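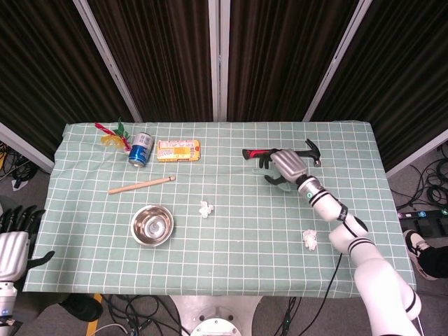
3. Sorting household packaging by material

Drink cans are either aluminum or tinplate steel. A magnet separates the two. Snack packages are usually laminates: a printed polymer film bonded to a barrier layer, often vapor-deposited aluminum. The layers cannot be parted by washing or shredding, so laminates go to the residual stream.

3.1 Sample preparation

Weigh each item empty - labels stay on. Record mass in grams, then dry at 60 °C for 2 hours and weigh again. The difference is reported as moisture.

Reading: Gautam and Deák, course reader, p. 145. Problem set 3 covers sections 3 and 3.1 only.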